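Three grippers and one green cube

In a long room above a bakery in Drestness, the lights come on at seven, and by half past the first arm is already moving. The room belongs to Bennani, a small firm that chooses robot parts for other small firms. Its customers make jam, door handles, school chairs. Most of them have never bought a robot before, and they want to know which hand to put at the end of it.

I spent part of January there, when the team compared three grippers for a customer in Brikville who packs soft toys and bath things. The customer's products are rubbery, they have rounded edges, and they come to the packer in any position. A gripper that is excellent with cardboard boxes can be quite helpless with such things.

The first candidate was a plain parallel gripper with two flat fingers. The second had the same body, but with soft finger pads that fold a little around the object. The third was the Trundis, a gripper with three short fingers, which costs more than the other two together and which everybody in the room wanted to see.

The rules of the trial were written on one sheet of paper. Each gripper gets 200 attempts. The arm must find the object, take it, lift it, hold it for a moment and put it in a tray. If it drops the object, the attempt is lost. If it pushes the object away and takes it on a second try, the attempt is counted separately, as "late". The team argued for most of one morning about this word, and I understood why only when I saw the results.

The easy part of the trial is the open table. In the middle of a table all three grippers do well, and one can become bored watching them. The hard part is the corner, where two walls meet and the fingers have no space to go around. Bennani's engineers believe that suppliers show too few corners in their films, and I think they are right. 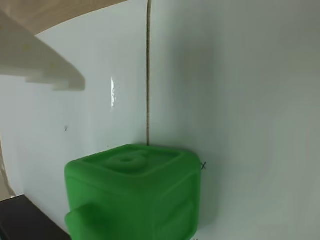
Page last changed: January, 16:40

A rubbery cube against a wall is a difficult thing for a machine. Rubber does not slide. When a finger comes down slightly in the wrong place, it sits on top of the edge and presses, and the arm stops because it feels too much force. A raised shape on the top face makes this worse for a suction cup, which was the reason suction had been removed from the list before I arrived. A knob on the side can help or disturb. The flat fingers liked it when it pointed towards the open room and lost the cube when it did not.

The camera has its own troubles. White walls give it very little to look at, and a glossy panel sends back a bright line of light that moves when the arm moves. For two days the software took this line for an edge and tried to grasp it. The team lowered one lamp and changed the exposure, and after that the errors became rare, although they did not disappear. I was told that a matt wall would be kinder, but the customer's bins are shiny, so the shiny panel stayed.

The flat fingers finished first. Out of 200 attempts they made 118 clean ones, and nearly all the lost attempts were in corners. The engineers were not surprised. They had expected a worse number.

The soft pads were better with the cube and worse with everything thin. They also became dirty. After a day of work there was a grey film on them, and the grip became weaker until someone cleaned them with a damp cloth. In the trial this took a minute. In a factory with two shifts it is a job which must belong to somebody, and small factories do not always have this somebody.

The Trundis was the most pleasant to watch. It came down slowly, opened one finger wider than the others, and pulled the cube a little out of the corner before it closed. It seldom dropped anything. But 30 of its attempts were "late", because the pulling movement sometimes needed to be repeated, and each repeat costs time. The Brikville customer wants 1000 pieces packed in a shift, and for him a slow success is also a kind of loss. I now saw what the long argument about one word had been for.

On my last afternoon the team tried something which was not on the sheet. They took the cheap gripper, made its fingers narrower at the tips, and gave it the pulling movement of the Trundis, copied by hand into the controller. The first attempts were ugly. The arm touched the wall, stopped, and had to be started again. Later it began to take the cube from the corner, not every time, but often enough that people left their desks and came to look.

The report to the customer will recommend the soft pads for the first months, with a spare set in the drawer and a cleaning plan on the wall. The narrow fingers need another full round of 200 attempts before Bennani will put its name under them. The Trundis goes back to its supplier in its grey case, and the team has asked if it may keep it one week more.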